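Curnus review: a month on the paid plan

Posted 27 Jul 2018

I signed up for Curnus in February, let it sit, and then paid for one month to see if it was any better than the free dating sites. I am in my forties, divorced, and live in a mid-sized town, so keep that in mind. Someone in a big city may get different results.

Signing up takes a while. There is a long form with 151 questions, and you can't skip to the end and come back. Some are useful, such as whether you want more children or would move for a partner. Others are filler. I don't know what my feelings on camping chairs say about me. You can save your answers and log out, but the save button is at the bottom of each page and easy to miss. I lost one page that way and had to do it over.

After that you write your profile. The limit is generous and there is a box for "what my home is like," which I had not seen before. Most people leave it blank. I filled mine in and got two messages that mentioned it, so it is worth the five minutes.
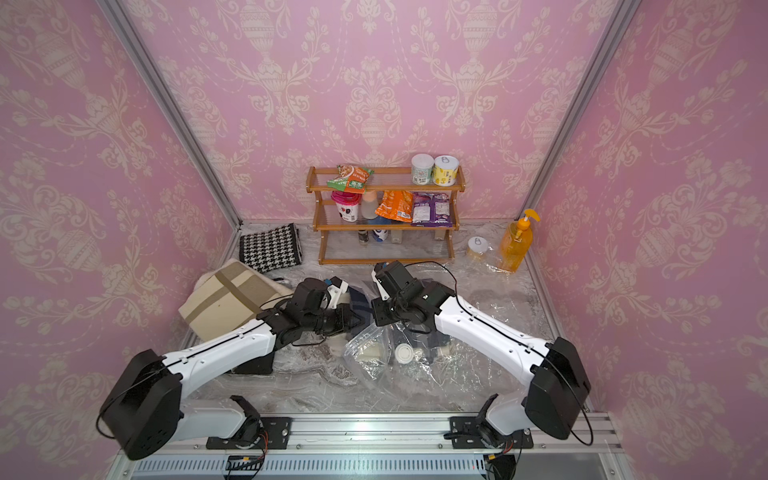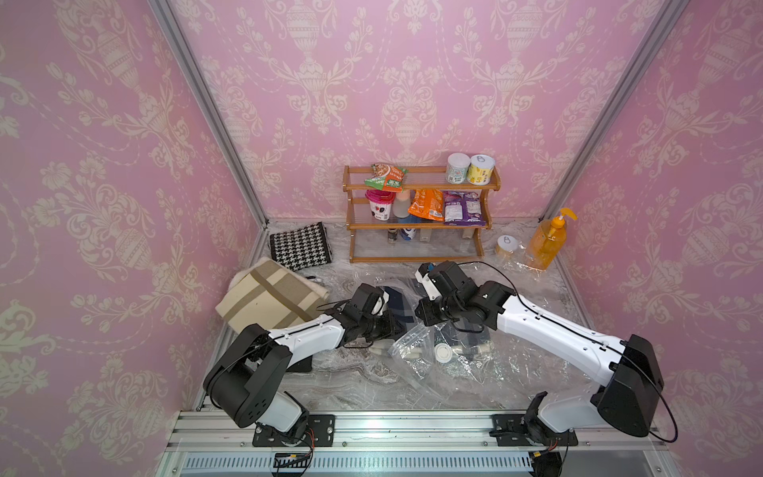
Pink wallpaper and a wooden shelf rack with snacks on it. 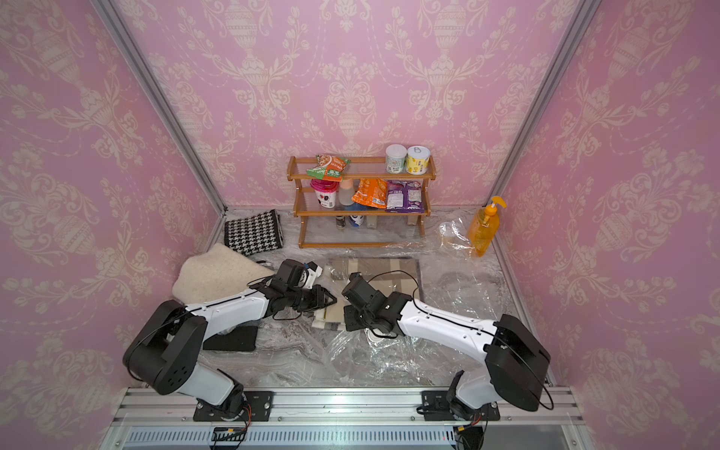 The matches come in a batch each morning. You get a score for each person, and clicking on the score shows which answers you shared. I liked this more than I thought I would. The scores themselves are not much help – my best conversation was with someone near the bottom of the list.

Distance is the weak point. I set mine to 25 miles and still got people three states away. Support wrote back the next day and told me to turn off "wider search" in a second menu. That fixed it, but the setting should be next to the mileage box.

Messaging is plain and works. You can see when a message has been read. There is no video chat. On the free plan you can read the first line of a message and nothing more, so in practice you have to pay if you want to talk to anyone.

The price is $30 for one month. It renews by itself, and you have to cancel before the last day. Canceling took me four clicks and I got an email to confirm it. Fluno made me call a phone number to do the same thing.

I sent 30 first messages and had 11 replies. Three turned into real conversations and one into a coffee. We are not seeing each other, but it was a nice afternoon and the person matched the photos. I ran into two profiles that looked fake, reported both, and they were gone by evening.

I would pay for another month in the fall, when I have more free time. If you hate long forms, try Fluno first and keep the phone number handy.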